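What Is a Petition, and Can Kids Sign One?

Hi again! A bunch of you wrote in after my page on voting, and the question I got most was this one: if I'm too young to vote, how do I tell the grown-ups in charge what I think?

Well, one way is a petition. A petition is a letter that lots of people sign. At the top it says what you want ("Please fix the crossing on Lapointe Street") and underneath there's a long list of names. You don't need a suit or a law degree. You need a pen, some paper and a bit of nerve.

I started my first one when I was a kid in Vanstead. The town wanted to close the little library in Virkwood, and I was MAD. That was where all the good dinosaur books were! I went up and down my street knocking on doors, and I got 127 names. My hand was shaking every single time I rang a bell.

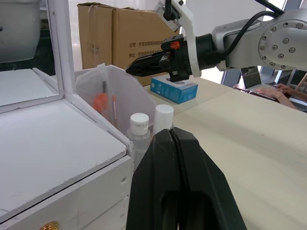
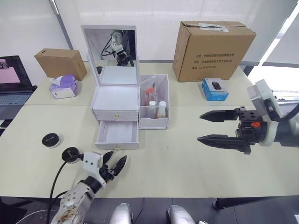 So what happens once you have your names? You give them to the town council, which is the group of people who get elected to make decisions for the town. In Vanstead the rule is that if 50 people sign, the council has to talk about it at a meeting. Other towns have other rules, so ask at your town hall.

Now here's the part I didn't get when I was little. A petition isn't a vote. The council has to listen, but it can still say no. Last April, people who wanted to keep the Jusa bus line handed in 3,713 names (that's a huge pile of paper!) and the council talked for 4 hours and then cut the bus anyway. Lots of people were upset. Some of them are still going to meetings, and some have decided to run for council themselves.

Can kids sign? It depends. Some petitions only count people who are old enough to vote. Plenty of others will take anybody who can write their name, so read the small print at the top first. And please sign only once, with your real name. Putting down your dog doesn't count, even if he feels very strongly about it.

Oh, and my library? It stayed open, but with shorter hours. I got most of what I asked for, and I went back for the dinosaur books the very next week.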